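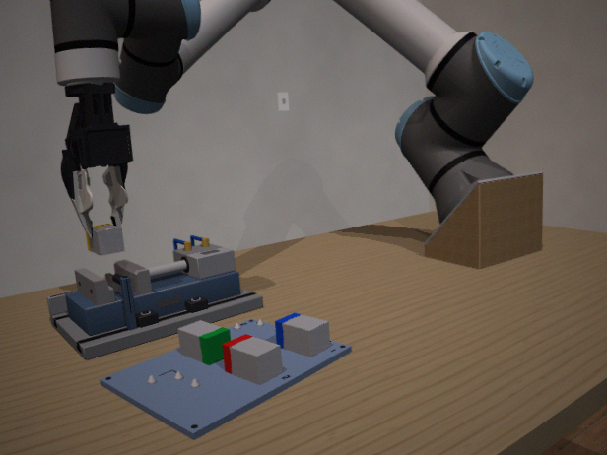 Grodbridge has revised its practice note on loading parts into a powered vise by robot arm. The note applies to simulated cells as well as physical ones, and we ask sites to rehearse each step in simulation first. The step that draws the most questions is the hold point: the block stays in the gripper over the open gap between the jaws, and the arm does not descend until the program has confirmed that the gap is open.

Clause 2 covers the hold itself. The arm must remain still for 10 seconds on the first run of any new program. Later runs may use a shorter hold if the site lead has signed for it.

Jaw commands and arm commands may not be issued in the same program line. Our Zakby site reported 2 cases in which a combined line closed the vise early. Both were found in simulation – no equipment was affected.

Parts waiting to be loaded should be staged on a fixed board and kept clear of the arm's return path. Where parts differ, mark one end of each with a color and list the colors on the job sheet.

The clamps that secure the vise to its base plate are to be checked at the start of each shift. The Medrano checklist has been updated to match.

Programs written under the Carnura template remain valid through the end of February. After that, they must be resubmitted with the hold point included.

Questions on the revised note may be sent to the Grodbridge standards desk. Please quote the clause number. Replies will be posted in this thread.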